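Home | Projects | Past Years | Submit | Search

Who Came to Dinner: A Report on the Grisine Gala
Student project report, Philanthropy and Public Life seminar
Submitted 5th April

1. What I set out to do

My project was to find out what a charity gala is for. The easy answer is money. I had the easy answer by the second week and was told to keep going.

The Grisine Fund holds a dinner every August in the old Tamayo Ballroom. It raises money so that families can stay near a relative who is having surgery far from home. The fund pays for rooms, bus fare and parking, and parking turned out to be the item everyone had the strongest feelings about. I was let in on a student pass, which meant a folding chair near the kitchen door and a bread roll of my own.

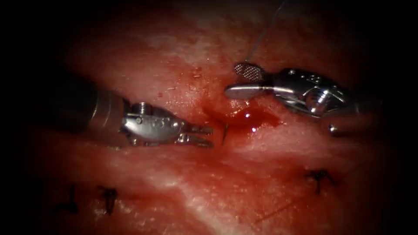 2. Method

I read the printed program, the seating plan and three years of thank-you letters. I also stood in the lobby and talked to anyone who was waiting for a coat. People waiting for a coat will tell you a great deal, most of it about the coat.

I had planned a survey. It went out to 75 guests by email and 15 answered, one of them to ask if I had found an earring. I have left the survey out of the findings except where it agrees with me, and my adviser has asked me to say so.

3. Findings

A seat cost $1510. After the meal, the hall, the flowers and the string quartet, $1085 of that went to the fund. I thought this was low until I looked at the Previx Ball across town, where the accounts list "atmosphere" as a separate expense and don't break it down any further.

The evening had a guest of honor, who spoke for longer than the program allowed and thanked the sponsor, Drirska, under two different pronunciations. The applause was warm for both. The auction came next. A weekend at a lake house went for more than the lake house seemed to be worth, and the two bidders shook hands afterward like people who planned never to speak again.

What surprised me was how little of the talk was about the cause. At the tables I could hear, the subjects were schools, knees and who had been moved to a worse table since last year. The families who had used the fund were mentioned in one speech and in a leaflet under the bread plate.
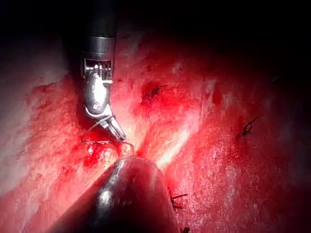
One guest wrote back after reading my draft that I had been unfair about the tables. People talk about knees because they have already written the check, she said, and nobody wants a lecture with the fish. She has gone for years and would still go if they dropped the quartet.

I have thought about this and she is partly right. I took the chatter as a sign that guests didn't care, and I had no way to measure that from beside the kitchen door. The thank-you letters show the same names giving every year, some in years when they skipped the dinner.

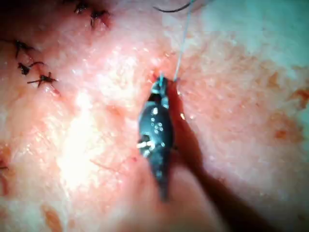

Giving without turning up is cheaper for the fund too, as it saves the price of the fish. I asked the office why they don't simply mail everyone a letter and cancel the ballroom. They had tried a version of that once, with a "stay home" gala and a tea bag in each envelope. Donations fell, and several people complained about the tea.

4. Limits

I went to one gala. I compared it with another that I know only from its accounts. My notes from the dessert course have chocolate on them and can't be fully read. If I did this again I would sit with the families, and I would ask about the parking first.

Contact the seminar office | Copyright the authors | Back to top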